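**Notes for the Bosbridge talk: clearing a shared table (slow down, Ayanda says I rush the start!)**

Good morning, and thank you all for coming out. Start with the question everyone laughs at: who here shares a worktable, and who last saw the whole top of it? Let them answer. Then say that ours has papers, packaging and snack wrappers living side by side with things we really need. 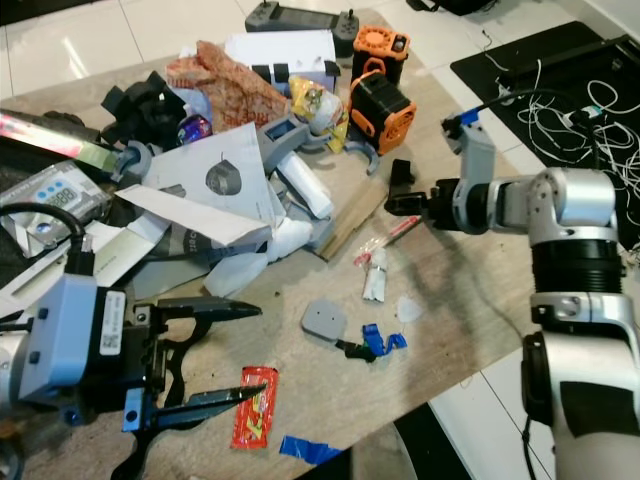
My first rule is a gentle one. Wrappers go before anything else, because nobody ever argued over a wrapper, and once you've begun, your hands rather want to carry on. (Tell the Stavros and the biscuits story if there's time.)

Then the box. One open cardboard box, down on the floor, for everything that hasn't got a home yet. Boxed tools, coils of wire, the odd metal part, in it all goes, and no sorting until later!
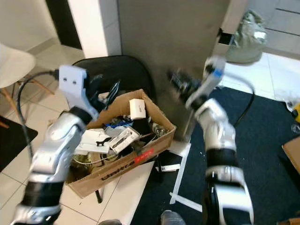

Pause for water. Themba always asks about the little things, so say it now: small bits and cables come last, and they want a proper tray of their own.

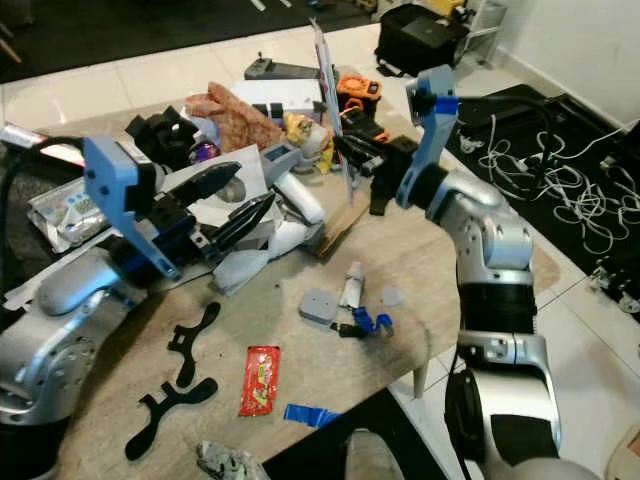
*Slide 3: the table, with plenty still to find a home for.*

Hand over to Elżbieta for questions.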